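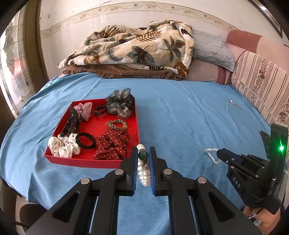

Can machines do the chores yet? Picking up the small stuff

By Ursina Wieser, Aug 23, 2019

I love this question, and I get to ask it again every few months for the Trirnesville makers' page. Floors are pretty much done (my Gisler vacuum has run 801 times and only eaten one sock). But what about the little things that end up all over the bedroom? Hair ties, scrunchies, beads on elastic - the stuff you scoop up in ten seconds without thinking!

Sorting hair accessories into a red tray

A scrunchie has no fixed shape. Squeeze it and it becomes something else, so a gripper has to cope with satin puffs, sheer organza and skinny braided ties in one sitting. I find that thrilling, and a bit humbling.

Beads are another matter again. They're smooth and round, and a loop of them droops wherever it likes. Ribbed finger pads seem like a smart choice for that.

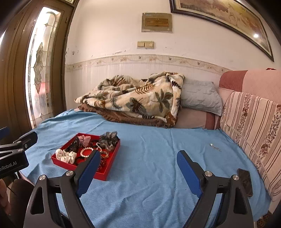
Hannelore Eberhard in Sturnov thinks we're 11 years away from a machine that tidies a whole bedroom by itself. I say sooner! She points out that a soft, wrinkled surface is much harder than a factory bench, and she has a point - a thin hair clip lying on a sheet is fiddly even for my own fingers.

Next up is the kitchen drawer, with all those teaspoons. I hope to have that gallery ready in December.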